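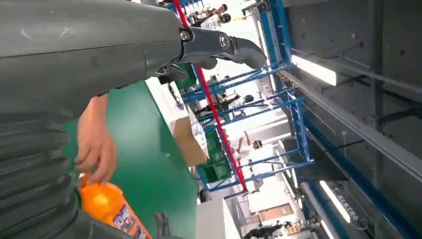 Pega de uma garrafa pelo gargalo, vista da câmera do punho.

A Pliten procura participantes para a segunda fase do estudo Pemora, sobre manipulação com dois braços. Na primeira fase registramos 3.626 demonstrações de pega e reorientação de garrafas de plástico. O modelo treinado só com as câmeras de punho errou mais na passagem de uma mão para a outra — a câmera da cabeça reduziu esses erros, mas não os eliminou.
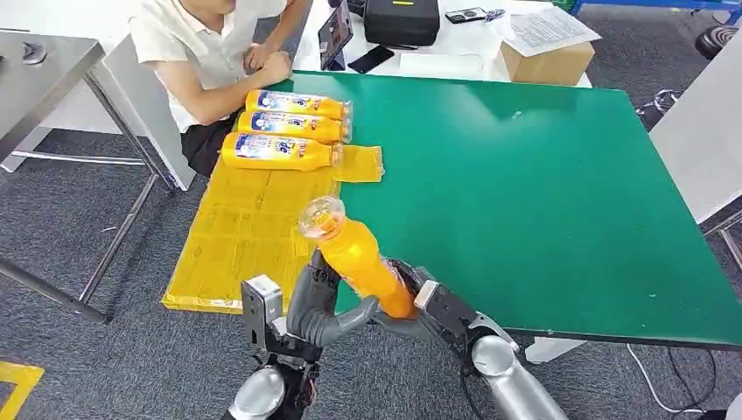
Queremos agora comparar operadores com e sem experiência em teleoperação. São 21 vagas, com 14 reservadas a quem nunca operou um robô. Cada pessoa faz uma sessão de treino e duas de coleta, no laboratório de Panstead.

Requisitos: ter mais de 18 anos e mobilidade plena nos dois braços. Óculos são permitidos. Ajuda de custo de 300 reais, paga após a última sessão.

Inscrições até 31 de agosto de 2020, pelo formulário na página do projeto.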